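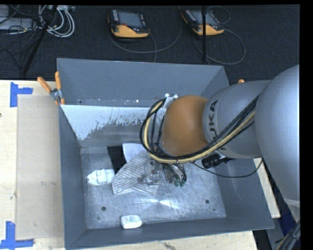
Repainting an old metal bin for vegetables — which primer?

fennelrow
2024-02-14
Hello everybody. I am new in this part of the forum, normally I only read the potato threads. English is my second language, so please ask if something is not clear.

I want to grow salad and carrots in old metal bins on my terrace in Nusholm. I have 4 of them, galvanized steel, and they were painted once by a former owner. The paint comes off on the inside in flakes. On the outside it is still good. My plan is to scrape the inside, put a primer, then paint again, and fill with soil in spring.

My questions:
Which primer stays on galvanized metal when there is wet soil against it all year?
Do I have to remove all the old paint or only the loose part?
Is it a problem for food plants?

The terrace gets the sun from noon until evening. In the corner it is quite windy. I can spend a little money but I don't want to buy a product that costs more than a new bin.

mossy_gate
Welcome! My short answer is don't paint the inside at all. Soil is wet, it moves, it freezes, and every year you put a trowel in it. No paint from the hardware store likes that. Scrape off what is loose, drill your holes, put in a liner and plant.

The longer answer is that you should find out what the old paint is before you scrape anything. If it is old enough it can have lead in it, and then dry scraping on a terrace where you also eat breakfast is a bad idea.

tinroof_six
I disagree with mossy_gate about the paint. I have two painted troughs that are in their sixth season and the inside is fine under the soil line. The trick is in the preparation. Galvanized metal is greasy when it is new and chalky when it is old, and paint hates both. Wash it with warm water and dish soap, rinse, then wipe with white vinegar, rinse again, and let it dry for a full day. After this use a primer where the can says "for galvanized metal" in these words. A normal rust primer will peel in sheets.

But yes to the lead test. You can buy the swabs.

fennelrow
Thank you both. I did not think about lead. The former owner is my neighbor downstairs and she believes the bins came from a bakery supply shop, but she does not remember who painted them or when.

mossy_gate, what do you use as liner? I have seen people use pond foil, and other people write that everything drowns in it.

mossy_gate
Everything drowns if you forget to cut holes in the bottom of it. I use woven landscape fabric, the kind that lets water through. It doesn't protect the metal from water, obviously, but it keeps the soil from rubbing on the sides and it holds the soil away from the drainage holes. For old paint that you don't trust, fabric is not enough. Then I would take food-grade plastic pots that fit inside the bin and leave a gap. You lose some space and you gain a good night of sleep.

harrowlane
Please consider the simple solution: flowers in the doubtful bins, vegetables in something else. Carrots sit directly in the soil for months and you eat the part that was in the ground. Marigolds don't care.

tinroof_six
That is overly careful in my opinion, if the swab is clean.

harrowlane
A swab tells you about the spot where you rub it. If there are several layers, you have to cut through them to test the lower ones. The instructions in my package said to make a small notch at an angle so that all layers can be seen. Most people rub on top and are happy.

tinroof_six
Okay, that is a fair point. I did the notch too, I only forgot to write it.

oatgrass
About zinc, because somebody will ask. The zinc from galvanized steel does go into the soil a little, more when the soil is acid. For ordinary garden soil near neutral I never had a problem. I would not grow blueberries in it, they want acid soil. For salad and carrots it is fine. Don't mix pine needles in because you read somewhere that they are good for everything.

fennelrow
oatgrass, thank you, I was going to ask exactly this. I have no blueberries. I have one very sad rosemary.

How deep must the soil be for carrots? And is it true that metal gets too hot? It is my biggest fear, with the afternoon sun.

oatgrass
It depends on the variety. The round ones and the short stubby ones are happy in a shallow container, the long ones will bend when they touch the bottom and look like a question mark. Read the seed packet and give them a bit more than the length printed there.

Heat is real, but only at the sides. The roots near the sunny wall suffer and the middle is okay. You can put a wooden board in front of the sunny side with a small air gap. I also group my containers so that they shade each other.

bluekettle9
I tried Wondura on a steel trough, the water-based metal paint, white. White because of the heat. I can report that the outside looks the same as the first day and the inside started to flake before the second winter. I prepared it like tinroof_six says, with vinegar and everything. So I am now more in the team of mossy_gate. Paint outside, liner inside.

tinroof_six
Did you use a primer below?

bluekettle9
No, the can said primer was not necessary.

tinroof_six
Well.

bluekettle9
I know, I know. But if I follow the can and it fails, I think it also says something about the can!

mossy_gate
Can we please not have the primer war again. There is a thread with 200 replies where it was already fought, and in the end two people left the forum.

fennelrow
I read that thread last night until page 6 — it did not make me more clever.

Another question about the drainage holes. I have a normal drill and a set of metal drill bits that I inherited. How many holes, and should I paint the cut edge? I read that the rust always begins there.

harrowlane
It begins there, yes. When you drill, you cut through the zinc and there is bare steel in the hole. File the edge smooth and touch it with cold galvanizing paint. I use one called Aneo, a small can, it lasts for years if you close the lid properly. I don't say it is the best, it is the one that the shop had.

For the holes, spread them over the bottom and put extra ones in the corners if it has corners. Drill from the inside to the outside so that the sharp side is under the bin. Put a piece of scrap wood below. Go slowly, with a drop of oil, and wear glasses. Raise the bin on bricks or feet afterwards. Holes that lie flat on terrace tiles do nothing.

mossy_gate
Agree with every word of harrowlane, this does not happen often. Only one addition, check how much your terrace can carry. Wet soil is very heavy. One bin is nothing, a whole row near the railing is another thing.

fennelrow
The building is managed by Quansah and I wrote them a message to ask about the weight. They answered that I may put up to 100 kg on one place and that I should keep the containers close to the house wall. So I will put the bins at the wall and not in the windy corner. It is better for the salad too, I think.

I also ordered the lead test. Until it comes I don't scrape anything.

oatgrass
Very sensible. You can mix your soil a little lighter than for the ground, I use potting soil with compost and some perlite. For carrots no fresh manure, otherwise they grow legs.

fennelrow
Update. The test came and I did it with the notch, on all the bins, inside and outside. Three are clean. One changed color on the lower layer, on the inside. I repeated it with a new swab and it changed again.

So I will not scrape this one. I put it in a big bag and will ask at the recycling center how they want to have it. For the other ones I decided: loose paint off with a wet sponge and a plastic scraper, no new paint inside, landscape fabric, holes with the zinc paint on the edge. Outside I leave as it is.

tinroof_six
I would still prime the inside, but it is your bin. Good luck with it. I am sorry for the fourth one.

harrowlane
Wet is the right way, even with a clean test. Put an old sheet below to catch the flakes, they get stuck between the tiles and you will find them until September.

bluekettle9
Which salad do you plant? With afternoon sun I would take a variety that does not bolt so fast, and sow a little every two weeks instead of everything at one time. My first year I had so much salad in one week that I gave it to the mailman.

fennelrow
Loose-leaf, a mix of green and red, the seeds are from a swap. I sow half of one bin first and see what happens. The rosemary gets a new pot as well, if it is still alive then.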